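The Ferry to Rengate

The last ferry of the season left Jeltmont at ten past six, and Everett Dvorak was on it with his mother's accordion in a case that no longer locked. He had tied it shut with a belt. The crossing took forty minutes in fair weather. He sat inside, near the heater, and put the case between his feet.

His mother had played at every wedding in Rengate for 12 years, then moved across the water and stopped. She never said why. When she died in the spring she left the accordion to Consuelo Ayala, whose name Everett had heard twice in his life, both times from his father, both times in an argument.

He had written to the address in the will. The answer was one line long. It said to come before the boats stopped.
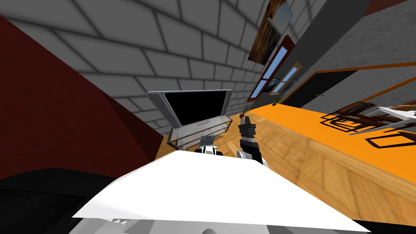
Better he had mailed it, Analyn Dalisay told him from behind the snack counter, because nobody in Rengate would thank him for bringing that thing home.

"You know whose it is?" Everett asked.

"I know the case. She used to set it right there and buy a coffee." She wiped the counter. "My aunt's wedding was the last one she played. She quit in the middle of a waltz and walked out to the dock in her good shoes."

"Why?"

"You'd have to ask Consuelo."

He bought a coffee and she charged him for it. The water got rough past the marker and he held the case still with his knees. An old man across the aisle slept through all of it with his hat over his face.

At Rengate there was one light on the dock and a road going up. Consuelo Ayala's house was 187 Wokomstead Road, a number that made no sense, as there were only a few houses on it. He walked up in the dark. The belt slipped once and he had to stop and tie it again, and the bellows let out a low note while he was doing it. A dog answered from somewhere up the hill.

She opened the door before he knocked. She was small and had a dish towel over her shoulder.

"You look like your father," she said. "Come in anyway."
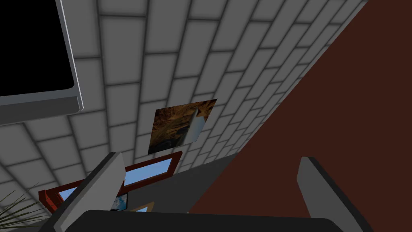
The television was off.

She made him eat first. It was soup, and then the rest of a pie. She did not look at the case, which he had left by the door with his shoes. When he was done she took his bowl and ran the water for a long time.

"We were going to leave together," she said with her back to him. "Your mother and I. There was a dance band in Mohamedi that wanted an accordion and a singer. I had bought the tickets. Then she found out you were coming, and she didn't tell me. She let me sing the whole evening, and she told me during the waltz. She leaned over and said it in my ear between one line and the next."

"Analyn said she was the one who walked out."

"She did. I kept singing. I had 6 more songs to do and no accordion." She shut off the water. "People said I sounded fine."

Everett said he was sorry. She told him he had been the size of a bean and it was hardly his doing.

Then she dried her hands and went to the door and undid the belt. She lifted the accordion out and sat down with it on a kitchen chair. The straps were set for someone taller. She didn't shorten them. She pressed one key, and then the one beside it, and opened the bellows as far as her arms would go.

"I never learned to play," she said. "She knew that."

"There's a boat at seven," Everett said. "I could take it back with me."

"Leave it. Do you know any waltzes?"

He knew half of one. His mother used to hum it when she ironed. He hummed what he had, and Consuelo listened with her eyes on the floor until he ran out, and then she sang the rest.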